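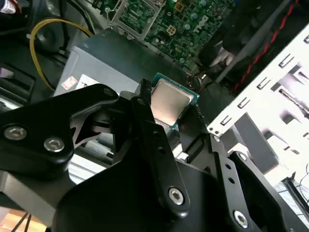
Processor held in the gripper over the open board, Karkgate bench.

Gallery: desktop rebuild recordings

The pictures on this page come from the Karkgate recordings, where we gather examples of computer assembly for the Erkex learning system. Each example is one short attempt at one job, guided by a person from start to finish. The wrist camera runs the whole time, and its view is stored along with the arm positions.

The plan for this set is 110 examples, with 38 of them kept back for testing. The jobs are placing a processor, lifting one out, and moving the gripper to a start position above the socket. Hanneke Coppens does most of the guiding and wrote the labelling rules.

Placing the processor is the slowest job to record. The chip has to arrive square to the socket, so the operator is asked to pause above the board before going down. Attempts that miss are kept and labelled as misses. We throw an example away only if the recording itself has a fault.

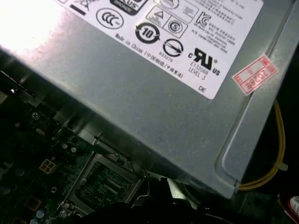
Start positions are changed between attempts. If the arm always set off from the same spot, the system would learn one path and little else. Some starts are high and tilted, with the power supply taking up much of the view and the socket low down. Others are nearly straight over the bracket. The operator picks the next one from a printed list of 53.

Labels are added afterwards by a second person, who marks the moment of grasp, the moment of release and the result. An example with 3 or more corrections by the operator gets an extra tag so it can be left out of the first training run.

The Ekgate set uses the same rules with a different case and has its own gallery page. Questions about the labels should go to Hanneke.

Page updated 12/21/25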